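Section 4. Adding a Veteran Ancestor and Linking Service Records

This section covers entering a person with military service into a Bulora family file, attaching the records that support each statement, and marking the grave location. It assumes that you have created a family file (Section 2) and set your date style (Section 3).

4.1 Before you begin

Have the following at hand:

The person's name as written in at least one record, with the original spelling.
The source of each record: archive, series, roll or volume, and page.
Scans saved as TIFF or JPEG. Bulora does not read scans stored inside a word processor file.

Note: If the person is already in the file as a child or spouse, do not add a second entry. Open the existing entry and go to step 5 of 4.2.

4.2 Entering the person

1. From the People menu, choose Add Person.
2. Type the given name and surname in the Main Name field. Use the spelling the person used most often. If you cannot tell, use the spelling on the latest record the person signed.
3. Enter all other spellings under Variant Names, one per line. The search tool checks this list.
4. Enter birth and death dates. A year alone is accepted. For a date worked out from an age at death, set the date type to Calculated.
5. Select the Service tab and click New Term.
6. Enter the rank at enlistment, the unit, and the commanding officer if named. Each enlistment is a separate term. A soldier who served nine months, went home, and enlisted again the next spring has two terms.
7. Click Save Term. The term appears in the timeline between the events before and after it.

Caution: Do not type a rank in the Main Name field. Entries such as "Capt. John" are sorted under C in printed reports, and the fault carries over to every file you export.

4.3 Attaching a pension file

Pension files often run to many pages and contain statements by several people. Bulora treats the file as one source and each statement as a separate citation.

1. On the Service tab, highlight the term the pension was granted for.
2. Click Attach Source, then Pension File.
3. Enter the file number exactly as stamped, including any letter prefix.
4. Click Add Statement. Enter the name of the person making the statement, the county, and the month and year sworn.
5. Under Relation, choose Self, Widow, Child, Fellow Soldier, or Other.
6. Repeat steps 4 and 5 for each statement.

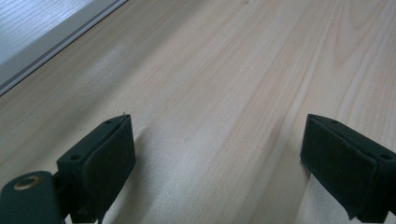 7. Set the reliability level for each statement, from 1 (hearsay) to 5 (sworn, first-hand, and supported by another record). New statements are set to 2.
8. Click Done.

Statements made late in life need care. A man of 74 recalling a march he made as a boy may give the right officer and the wrong year. Enter the date as he gave it. If a muster roll disagrees, attach the roll as a second source and leave both in place. Bulora marks the term with a yellow flag, and the flag stays until you write a note under Conflicts.

4.4 Recording captivity

Time spent as a prisoner belongs inside a term and has its own entry type.

1. Open the term and click Add Event, then Captivity.
2. Enter the date and place of capture.
3. Enter each place of confinement in order.
4. Enter the date of release, exchange, or escape. If unknown, leave the field blank. Do not enter the end date of the war as a substitute.

4.5 Marking the grave

1. On the Burial tab, enter the cemetery name and the township as it is now called.
2. If the township had another name at the time of burial, enter it under Former Place.
3. Copy the inscription line by line. Use a slash for each line break and square brackets for letters you cannot read.
4. Set Marker Type to Original, Replacement, or None Found.

Note: Files imported from Brudeck place the inscription in the General Notes field. Move the text by hand. The import log lists each entry affected.

4.6 Worked entry

The practice file supplied with Bulora contains the Flundcombe family, compiled by Nobuhle Sithole. Open it from Help, Practice Files. The second Flundcombe son has two terms, a pension file with 4 statements, and one unresolved conflict over a discharge in May. Compare his Service tab with your own entry before you print.

4.7 If the term does not save

"Unit required": The Unit field is blank. Type Unknown if the record names no unit.
"Date out of order": The end of the term falls before the start. Check for a double-dated year.
"Source locked": Another user has the shared file open. Wait for the lock to clear, then click Save Term again.

Reports and charts are covered in Section 5.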